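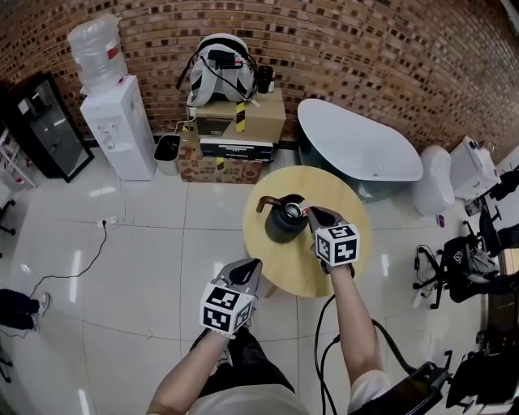 *Fig. 3.1 – Kettle on the round table, with the bathtub behind.*

## 3. Water and lights: first use and closing down

This section is for the person who opens the Zurnari unit after it was closed for more than a few days. Please read all of 3.1 before you touch any valve. If you only come for one day and the water is already on, you can begin from 3.4.

You will need a torch, a dry cloth, one bucket and the small brass key from the key box. The brass key is for the meter cover only. Do not try it in the other locks, it will go in but it may not come out.

### 3.1 Turning on the water

1. Check that all taps in the unit are closed, also the garden tap near the side door.
2. Open the meter cover with the brass key. Put the key back in your pocket, not on the ground.
3. Write the meter reading in the log book. At the last closing it was 1,021. If your number is higher, water was running while the unit was closed. Stop and call before you continue.
4. Turn the main valve a quarter turn to the left and wait one minute.
5. Walk through the unit and listen. You should hear the toilet tank filling and nothing else.
6. If everything is quiet, open the main valve fully.

**Note:** The main valve is stiff in winter (June is the worst). Use two hands and turn it slowly. Do not use a wrench on it.

**Caution:** If you find water on the floor, close the main valve first and look for the reason afterwards.

### 3.2 Flushing the pipes

Water that stood in the pipes can have a metal taste. It can also be a little brown. The flushing takes 10 minutes, and you should stay in the unit while it is going.

1. Unscrew the small filter from the end of the kitchen tap and rinse it in the bucket.
2. Run the cold water with the filter off until it is clear.
3. Do the same at the basin, then at the bath. Please keep this order. The bath is the last on the line and it gets what the others push forward.
4. Flush the toilet two times.
5. Screw the filter back by hand. It has a thin rubber ring inside, which falls out easily – look for it before you empty the bucket.

Do not fill a kettle or a coffee machine before the flushing is finished. If somebody did it already, pour the water away, rinse and fill again.

### 3.3 Hot water tank

The tank is a Qian model and holds 115 litres. It stands in the cupboard beside the side door.

1. Be sure that the tank is full. Open the hot tap in the kitchen and let it run until it flows evenly, without air.
2. Close the tap.
3. Switch on the tank at the switchboard. The switch has a blue label.
4. Set the dial to 70. The dial has small marks and it is difficult to see them without a torch.
5. Wait. A full tank needs most of the morning.

**Caution:** Never switch on the tank when it is empty or half full. The heating element burns out in a short time and it is not covered by the Pakska service agreement.

**Caution:** Water at the bath can be very hot. Always run the cold tap first and then add the hot.

A few drops from the safety valve during heating are normal. A steady flow is not normal. In this case switch off the tank and let it cool before anybody looks at it.

### 3.4 Lights

The ceiling lights are long tube fittings and they are on two switches. The left switch is for the side of the entrance and the right switch is for the side of the window. After a cold night the tubes may flicker a little when they start. Give them some minutes.
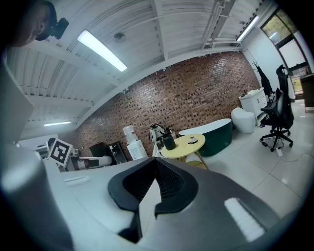

*Fig. 3.2 – Ceiling lights and beams.*

If one light stays dark:

1. Switch the row off and on again, one time only.
2. Check at the switchboard that no breaker is down.
3. If the breaker is up and the light is still dark, write it in the log book with the position ("second from the window", for example).
4. Do not climb up to change the tube. The replacement tubes are from Zomberg and we keep them in the office, because the length is not the standard one in the shops here.

**Note:** Do not hang anything from the ceiling beams or from the pipes. This includes decorations, bags, and lamps that you brought yourself.

### 3.5 Kettle care

The water here is hard and leaves white scale. When you see it on the bottom of the kettle, do the following:

1. Fill the kettle to half with equal parts of white vinegar and water.
2. Leave it for one hour. You do not need to boil it, and the smell is much better if you don't.
3. Pour out, wipe the inside with a soft cloth and rinse well.
4. Boil fresh water once and throw it away.

Do not use steel wool. Do not put the kettle in the bath to soak, as the colour of the bath surface can suffer from vinegar.

### 3.6 Closing down

1. Switch off the hot water tank at the switchboard.
2. Close the main valve.
3. Open the kitchen tap and the basin tap until no more water comes, then close them again.
4. Flush the toilet to empty its tank.
5. Empty the kettle and leave it without the lid so it can dry.
6. Write the new meter reading in the log book, with date and your name in letters that we can read.
7. Switch off both rows of lights. Check from outside, through the window, that it is dark.
8. Return the brass key to the key box and turn the number wheels.

Questions about this section go to Deming Liao at the office. Please have the log book in front of you when you call.

*Section 3 last changed: 21/12/2021. Replaces the loose sheet in the cupboard door.*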